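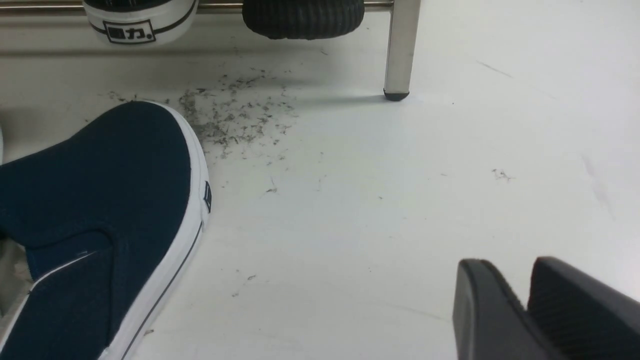
From the Workshop: Looking After the Entryway Arm

A few of you have asked what goes on in the back room in the hour before the first visitors arrive, so I thought I would give the spring newsletter over to something I have come to enjoy a great deal, namely the upkeep of our tidying arm. We call it Plallon, after the name on the old crate it lived in, and it spends its working day at the floor-level jobs that make a front hall bearable: shoes lined up at the rack, stray things picked off the floor, and the lint and grit that come in with everyone's feet.

Floor work is harder on a machine than table work. I didn't appreciate this when we began. At a table the fingers come down on clean things at a friendly height, and if you are off by a hair you knock over a cup and laugh about it. Down at the floor the fingertips travel just above a hard surface all day long, next to rack legs and rubber soles, and everything light enough to drift will sooner or later drift into the grip.

So the fingers get cleaned first, and they get cleaned with the power off at the wall. The inner faces have ridges for holding on to things, and ridges collect fuzz. I use an old soft toothbrush, dry, working along the grooves and then across them, and after that a barely damp cloth. Please don't use the spray cleaner from under the sink, however handy it looks! Gholamreza Pakzad tried it once in October and the grip was as slick as a bar of soap until he had wiped it down three more times. He has been very good-natured about my telling this story.

Next comes the little camera at the wrist. It sees the world from very close up, and a smudge that you or I would never notice can sit right over the spot where the fingers meet the work. One pass with the lens cloth (the yellow one, in the drawer marked Sesden) and a look at the live view on the screen. I put a shoe on the floor near the rack for this, because canvas and white rubber against a pale floor make a fair test. If you can pick out the edge of the sole all the way along, the view is good enough. If the white of the rubber melts into the white of the floor, bring the exposure down a notch and look again.

Then there is the height check, and this is the one I would ask our newer helpers to read twice. The arm believes the floor is wherever we told it the floor was. With the power back on and the arm in slow mode, bring the closed fingers down over a bare patch until a postcard just slides underneath with a slight drag. Save that position. Do it again at the far side of the work area, near the rack, as the floor in our hall is not as level as the builders promised – I have made my peace with that. Cletus Nakamura wrote the two saved positions on a strip of tape beside the controller, so if yours come out far from his, stop and find him before you run anything.

While we are at the rack, give its legs a nudge. The whole routine depends on the rack being where the arm thinks it is, and it takes only one person leaning on it to pull on a boot for everything to shift. There are pencil marks on the floor. If a foot has wandered off its mark, slide it back and don't be tempted to adjust the program to suit.

The last piece is the debris pickup, which I will admit is still a work in progress. Larger tangles the arm can pinch, most of the time. Fine specks it cannot, and no amount of patience on my part has changed that, so for those we fit the Gevus brush head, which snaps over the fingertips and sweeps toward the dustpan in short strokes. Long strokes fling the light stuff out in a fan and you end up with more floor to clean than you started with. Check that the brush has clicked on both sides. It can feel seated when it is only hanging by one clip, and then it comes off beside somebody's sneakers.

We log the grip cycles in the green notebook, and on 04/09/2023 the count stood at 2751. The finger pads are due for a swap every 300 cycles, so do have a look at the last entry before you start, and if a set is due, the spares are in the Katayama tin on the upper shelf. There are two screws to a pad. Snug is plenty.

Anyone who would like to learn the routine is welcome to come and stand next to me while I do it. Bring indoor shoes, and a cushion if your knees are anything like mine.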